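Codcombe House Shared Workspace
Walk-Round Safety Checklist, with Comments
Winter round, February
Walked by Elias Yammine and Yolotzin Bermúdez. Comments written up by Elias.

Good morning to all of you, and thank you for your patience while we poked our heads into your rooms. I know the checklist itself is a dry old thing, and I have been told more than once that my comments run longer than the list, but I would much sooner explain a mark than leave you wondering what we meant by it. Items marked OK need nothing from anyone. Items marked FIX have a name beside them. Items marked WATCH are fine today and we would like them to stay that way.

1. STAIRS, HALLS AND WAYS OUT

1.1 Front stairs clear from top to bottom: OK
1.2 Handrail tight along its whole length: FIX (Nicanor Tapia)
1.3 Back stairs clear: WATCH
1.4 Exit doors open fully, without a key, from the inside: OK
1.5 Exit signs lit: OK
1.6 Floor coverings flat, no curled edges: FIX (Nicanor Tapia)

Comments: The handrail has worked itself loose at the second bracket from the bottom, the one by the turn. It holds, but it has a wiggle, and Yolotzin, who is lighter than I am, could move it with one hand. Nicanor has the longer screws on order and will do it before the month is out. Please use the left side going down until then.

The back stairs were clear when we walked them at 8:30 in the morning. By noon there was a folded stroller on the landing and two boxes of printer paper, so I have put it down as WATCH. I moved the boxes to the supply closet. The stroller I left alone, with a friendly note on it.

The mat inside the side door has curled again at the corner nearest the radiator. We taped it last winter, and the tape has given up. I would like a heavier mat this time, and Nicanor agrees.

2. FIRE EQUIPMENT AND ALARMS

2.1 Extinguishers on their hooks, gauge in the green: OK
2.2 Inspection tags present and readable: FIX (Elias Yammine)
2.3 Smoke alarms tested, each floor: OK
2.4 Pull stations not blocked: OK
2.5 Evacuation map posted on each floor: FIX (Yolotzin Bermúdez)

Comments: Every extinguisher is where it should be, and I was very glad to see it, after the business last fall with the one that was holding open the mailroom door. The tag on unit 148, by the kitchen, has got so splashed that I could not make out the last signature on it. The gauge is good. I have asked Grarimon, who service them for us, to bring a new tag when they come, and a plastic sleeve to go over it.

The alarm test went off at 10 and I apologize to the tenant in 4 who was on the phone with her mother. We did put up a notice, but I see now that we put it up on the floor below hers. All the alarms sounded, and the one on the top floor is a good deal louder than the rest, as everyone up there was kind enough to tell me.

The evacuation map on the second floor still shows the old copy room, which has been two offices for quite some time now. Yolotzin is redrawing it and would welcome anyone who can draw a straighter line than she can.

3. SHARED ROOMS, TABLES AND CHAIRS

3.1 Tables stand level and do not rock: OK
3.2 Table edges smooth, no splinters: WATCH
3.3 Chair legs and backs sound: FIX (Faustino Figueroa)
3.4 No cords across walking space: FIX (all tenants)
3.5 Space under tables clear for feet and knees: OK
3.6 Blinds and blind cords tied up out of reach: OK

Comments: We leaned on every table in the shared rooms, which felt a little foolish but is the only way I know to find a bad leg. None of them rocked. One of the long tables has an edge that is starting to roughen where people rest their forearms, so Faustino will go over it with fine sandpaper and a bit of wax.
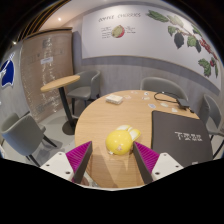

Small things left out on shared tables are the next subject, and I raise it every winter. I am not a fussy man about clutter, and a room with nothing in it makes me sad, but things roll, and what rolls off a table ends up under somebody's shoe. On the round table it would be the yellow squeeze toy, or whatever we ought to call the little fellow, and a dark folder like the one beside it is just the sort of thing that slides when it hangs over an edge. Neither of those is going to hurt anyone where it sits, and I have not marked the table down. All I ask is that you give your table a glance when you get up, and push things in toward the middle or take them along with you. Pens are the worst of the lot, by the way. I went down on one myself in the hallway two winters ago and my hip still brings it up when it rains.

Two chairs came out of service. One has a crack running up the back leg and the other has lost the glide from one foot, so that it tips when you lean to the left. Both are in the basement with red tape on them. Please don't rescue them! I know they look comfortable, and the cracked one is, but Faustino has not got to them yet.

As for cords, I counted more than I would like and I will name no rooms. If your laptop cord has to cross the floor, ask me for one of the rubber covers. We have plenty, in the closet beside the mop sink, on the shelf marked Cervantes (that was the last tenant's label and we never got around to changing it).

4. KITCHEN

4.1 Refrigerator door seals: OK
4.2 Microwave clean, door latches: WATCH
4.3 Outlets near the sink trip when tested: OK
4.4 Knives stored in the block: FIX (all tenants)
4.5 First aid box stocked: FIX (Yolotzin Bermúdez)
4.6 Floor dry, wet floor sign at hand: OK

Comments: There were three sharp knives loose in the drawer with the wooden spoons, and I found the third one with my thumb. This used up the last of the bandages, which is how 4.5 came to be a FIX. Yolotzin has a new box of bandages coming, along with burn gel and tweezers.

The microwave latch needs a firm push. If it doesn't click, it isn't shut, and please do not wedge it with a spoon.

5. HEAT, LIGHT AND AIR

5.1 Furnace filter changed: OK
5.2 Space heaters, none without approval: WATCH
5.3 Light bulbs working in halls and restrooms: FIX (Nicanor Tapia)
5.4 Windows open and close: OK
5.5 Carbon monoxide alarm tested: OK

Comments: Eustaquio Chávez from Trerkau came by to change the filter while we were there and let us look over his shoulder. The old one had over 20 weeks of dust on it and I will spare you the details. He would like us to move to a shorter schedule through the cold months, and I have said yes.

I know the north rooms are chilly. If you have brought in a heater, come and talk to me, and bring it along so that I can see whether it shuts itself off when it tips. I have approved several and I am not looking to take anyone's heater away. What I can't have is one plugged into a power strip, or one left running over lunch.

The bulb outside the second floor restroom is out, and the one inside has a flicker. Nicanor has the bulbs and only needs the tall ladder back from whoever has it.

6. OUTDOORS

6.1 Front walk shoveled and salted: OK
6.2 Salt bucket filled, scoop present: FIX (Faustino Figueroa)
6.3 Parking lot lights on at dusk: OK
6.4 Gutters not dripping onto walkways: WATCH

Comments: The salt bucket is down to its last few inches and the scoop has gone missing again. A coffee can will do until Faustino finds a new one. The gutter over the side door drips when the sun gets on it, and the drip freezes by 5 in the afternoon, so go gently there on your way home.

If I have missed something, or if I have marked your room harder than you think is fair, leave a note in my mailbox or call extension 661. We will come back for the FIX items once the handrail screws are in.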